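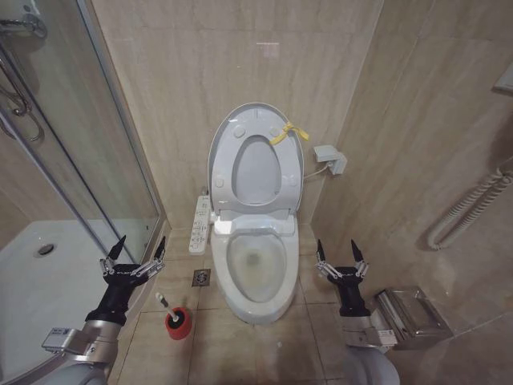 The bathroom at the Arnaud, Grinley

I have now finished reading the notebook of my grandfather, and I promised to some of you that I would write when I was at the last page. There are 138 pages. The first ones are in ink and the rest in pencil, and the pencil is in places so pale that I had to hold the page sideways to the lamp.

For those who did not read my earlier posts: my grandfather was a ship's stoker. He came from Rurko, a village with no sea and no river deeper than a man's knees, and he spent the larger part of the war in the engine room of a small coal steamer called the Lulis. She was not a warship. She carried coal from the north down the east coast of England, unloaded it, and went back empty for more. In our family we always said "he was in the navy", and I said it too at school. He was never in the navy. He was a merchant seaman on a dirty little ship, and after reading the notebook I think I respect this more.

A full cargo of the Lulis was 1,000 tons. He writes this number many times, often alone on a line with a small cross next to it. At first I thought the cross meant something religious. Later I understood that he made it when the cargo was out and he was still alive to write about it. The crosses are not at every trip, so perhaps he forgot, or he was too tired.

What I did not know before, and what I want to write about today, is how the coal convoys worked. I have read two library books on the subject and I am still not an expert, so please correct me in the comments if I have something wrong.

The ships went in long lines through a narrow channel which had been swept of mines. It was marked by buoys, and on some nights the buoys had only a very weak light or no light at all. A ship which went out of the channel could touch a mine. A ship which stayed inside it could be found by the fast German boats, who knew very well where the channel was. My grandfather saw nothing of all this. He was below, at the fires, and he knew the convoy only by its sounds. There is a page where he tries to list these sounds. A mine far away is "a hammer on the outside of a bath". A mine near is "a door". The guns of the escort are "somebody moving furniture upstairs". I find this page the best thing in the notebook, although he would surely laugh to hear it.

He also describes the work, and it is not easy to translate. He had a word for the long iron tool with which one breaks the clinker, the hard crust which forms on the fire, and this word is not in my dictionary. My aunt did not know it either. I think it is a Rurko word for something from the village bakery, which he carried with him to sea. In English I believe the tool is called a slice. When the coal was bad, they had to clean the fires more often, and then the steam pressure fell, and then the ship fell behind the others. To fall behind was the thing everybody on board was afraid of. It is strange to think that a ship with coal in all her holds could be in danger from poor coal in her own bunkers, but he complains of it on many pages.

Now about Grinley. This is the port where the Lulis waited for her repair in the second winter of the war, after a collision. The collision was with another ship of the same convoy, in fog, and he gives it only one line: "Struck at four in the morning, my soup on the floor." The repair took much longer than was planned, and so he lived on land for three weeks. These are the longest entries in the notebook. He walked, he wrote down the prices of things, he went to the cinema and did not understand the film. He had a bed in a house up the hill from the harbour, with other foreign sailors, and they cooked cabbage until the landlady asked them to stop.

I went to Grinley in December, as I wanted to see it in the same season as he did. I stayed at the Arnaud, which is a guest house on the road down to the harbour, clean and quiet, with a good breakfast. I had copied his Grinley pages by hand and I took the copy with me, and the original stayed at home in its box.

The harbour is much smaller than I had imagined. I had in my head a big place with cranes. There is one long stone quay, and a shorter one which makes a corner with it, and inside the corner the water was very still and dark green. Most of the boats are now pleasure boats under covers. The slipway where I think the Lulis was repaired is still there, or at least a slipway is there. I stood at the top of it in the wind for some time and I tried to feel something. I must admit that what I mostly felt was cold.

Then I did what he did, and I walked. He writes that from the harbour to the church there are 500 steps, "going up, and fewer coming down". He gave me no more help than this. There are two churches in Grinley. One is too close for sure, and I could reach it in a very short walk. The other stands higher, behind a school, and from its gate one can see the sea between two roofs. I decided that this was his church. I have no proof of it. He was not a tall man, and I did not try to make steps of the same length as his.

On the inside wall of this church there is a board with names of local men lost at sea in both wars, and many of them were merchant seamen. I read all the names. It was correct to do so, I felt, as he had perhaps seen some of these men in the street, or sat behind them in the cinema. There was no mention of the foreign sailors, but I had not expected it. They came and they went with their ships.

In the local library I asked for the newspaper of that winter. The lady there was very patient with my questions and she brought me the bound volume. I had hoped to find something about the collision. Of course there was nothing, the newspapers could not print the movements of ships in wartime, and I should have thought about this before I travelled. There was, however, a small notice asking the inhabitants not to give lights to sailors in the street after dark. I imagine it means for cigarettes. I copied it down, and it goes into the box with the notebook.

The end of the notebook I found difficult. After Grinley the entries get shorter and shorter. For whole months there is only the name of a port and "coal" or "empty". One evening he writes that the ship which was always behind them in the line was not there in the morning. He does not write her name, and he does not write what happened. The next entry is about socks. I used to think that people who did not talk about the war were hiding something large. Now I think that he perhaps did not have the words, or that he had them and preferred the socks.

The last page is not about the sea at all. It is a drawing of a stove, with measurements, and under it a list: bricks, clay, one iron door. My mother recognised it straight away. It is the stove he built in the kitchen in Rurko when he came back, and she sat next to it for her whole childhood. She says he was very strict about how one must put the coal in, a thin layer, and never all in one place.

I still have some questions, and maybe a reader can help. Does anyone know where the crew lists of small coal steamers are kept, and if a private person may see them? I would also like to find a photograph of the Lulis, even a bad one. And if someone had a relative who lodged with a landlady in Grinley during the war – she kept hens and had a piano which was never played – please write to me. The cabbage was probably my grandfather's idea, and I can send her family the recipe.

Next I will type the whole notebook in the original language and put an English version next to it. I am at page nine – it goes slowly.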